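겨울철 과일 보관과 주방 수납용품 관리 안내

미라니(Mirani) 생활관 입주 세대 여러분께 안내드립니다. 난방 기간에는 실내가 건조하고 온도가 높아 과일과 채소가 평소보다 빨리 상합니다. 각 세대에서는 다음 사항을 참고하여 식품과 수납용품을 관리하여 주시기 바랍니다.

1. 과일의 실온 보관
사과는 다른 과일과 분리하여 보관합니다. 사과에서 나오는 에틸렌이 주변 과일의 숙성을 앞당기므로, 키위나 감을 빨리 익히고자 할 때에만 한 봉지에 넣어 두십시오. 귤은 상자째 두지 말고 꺼내어 무른 것을 골라낸 뒤, 바닥에 종이를 깔고 꼭지가 아래로 가도록 3단 이하로 쌓습니다. 바나나는 냉장고에 넣지 않으며, 걸이가 없는 경우 둥근 면이 위로 향하게 엎어 둡니다.

식탁 위 그릇에는 2일 안에 먹을 분량만 담습니다. 씻은 과일은 물기를 닦아 냉장 보관하고, 온돌이 지나는 바닥이나 전기밥솥 옆에는 과일을 두지 않습니다.

2. 감자, 양파, 마늘
감자와 양파는 따로 보관합니다. 감자는 빛이 들지 않도록 종이봉투나 신문지로 감싸고, 양파는 망에 넣어 바람이 통하는 곳에 걸어 둡니다. 싹이 났거나 껍질이 녹색으로 변한 감자는 드시지 마십시오. 베란다 보관 세대는 영하의 날씨가 예보되면 실내로 옮겨 주시기 바랍니다.

3. 플라스틱 수납함 세척
수납함은 월 1회 비운 후 세척합니다. 미지근한 물에 주방세제를 풀어 부드러운 스펀지로 닦고, 테두리 안쪽과 모서리는 헌 칫솔을 사용합니다. 철수세미는 표면에 흠집을 내어 때가 끼기 쉬우므로 사용하지 않습니다.

냄새가 남은 경우에는 물 1리터에 베이킹소다 2큰술을 녹여 하룻밤 담가 둡니다. 김치 국물 등으로 착색된 부분은 세척 후 햇볕이 드는 창가에 한나절 두면 옅어지기도 합니다. 염소계 표백제와 식초 또는 구연산은 절대로 함께 사용하지 마십시오. 세척한 수납함은 엎어서 완전히 말린 뒤 사용합니다.

4. 조리대 및 식탁
흰색 상판에 카레, 커피, 과일즙이 묻었을 때에는 즉시 젖은 행주로 닦아냅니다. 굳은 얼룩은 베이킹소다를 되직하게 개어 10분간 올려 둔 다음 문지르지 말고 걷어냅니다. 천연석 상판에는 식초와 구연산을 사용하지 않습니다.

5. 배출
금이 간 수납함은 내용물과 스티커를 제거하고 플라스틱류로 배출합니다. 과일의 단단한 씨와 견과류 껍데기는 음식물 쓰레기가 아닌 일반 쓰레기입니다. 지난 11월에 배부한 분리배출표를 분실한 세대는 관리사무소 13번 창구에서 다시 받으실 수 있습니다.

2023년 2월 2일
미라니 생활관 관리사무소

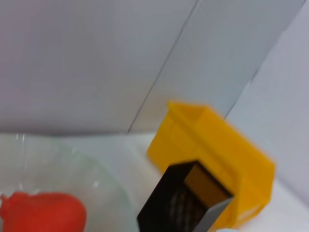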